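Art Supply Table Keeper, part-time
Stison Studio, Jatoseck

Our painting classes produce art and, more reliably, brushes lying in every direction. We want a patient person to put the table right between sessions.
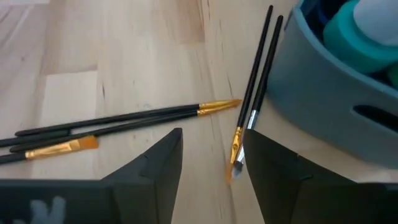
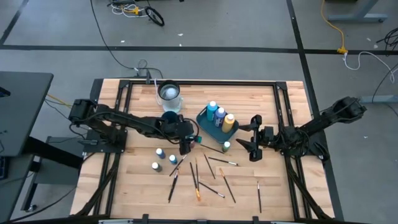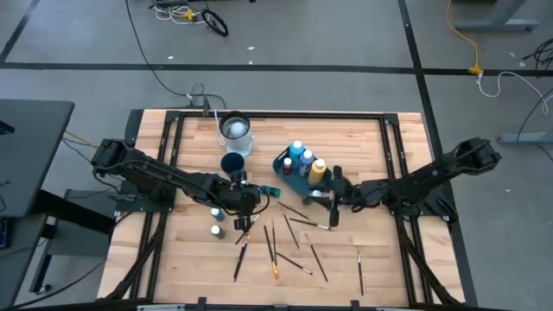

Brushes and butcher block.

You will sort brushes by shape — round with round, flat with flat — cap the paint, change the water and return bottles to their tray. Two hours an evening, from 8 p.m., starting in July. Our supply closet holds 544 brushes and we would like it to keep holding 544.

No art degree needed. Strong opinions about bristles are welcome but unpaid.

To apply, send Libor Šťastný a few lines on the tidiest drawer in your home. He reads them all and is hard to impress.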